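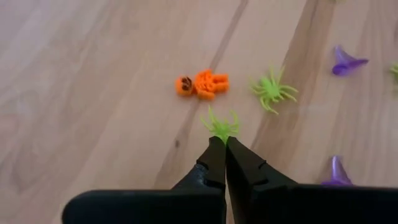

Green spider at the gripper tips, wrist camera view. Futuvik open day.

Open day at Futuvik, my notes
Posted by slowfeed_28, April 29, 2019

Went to the Futuvik open day and stayed for the pick and sort demo. The arm was working on a wood surface with small plastic Halloween toys on it: lime-green spiders, purple witch hats, an orange skeleton. A screen next to the arm showed the wrist camera.

I watched 13 picks. It dropped 5, and all 5 were spiders. The hats gave it no trouble. The guide said the software comes from Umard and they plan to show it again in September with a new set of fingers.

barkpost
Those are hard parts to choose for a demo. Thin curved legs, not much body to grab. I would have used blocks.

tinlid
I disagree. Anybody can pick blocks. If they want to sell this to people who pack party goods, they should show party goods.

barkpost
Sure, but 5 drops out of 13 in front of visitors doesn't sell anything.

slowfeed_28
People around me didn't seem to mind the drops. It went back and tried again each time without help. That was the part I liked.

mudroom
Was it slow? I saw the Barketeo one last fall and it took forever to line up.

slowfeed_28
I timed one pick at 28 seconds, start to finish. The others felt about the same but I didn't time them.

mudroom
Too slow for us. We run 200 small bags an hour by hand at one table.

tinlid
One arm, one pick at a time, at an open day. They probably had the speed turned down for safety. I wouldn't compare it to a packing table.

mudroom
Then they should post the full speed next to it. I can only go by what they show.

q_lathe
Does anyone know if the fingers are the Hoàng ones? They look pretty narrow at the tips.

slowfeed_28
Didn't ask. Black, fairly blunt ends, and they meet right at the tip. There was no label on the stand.

q_lathe
OK. I'll email Futuvik and post what they say.

barkpost
Ask about soft pads too. I still think pads would fix half those drops.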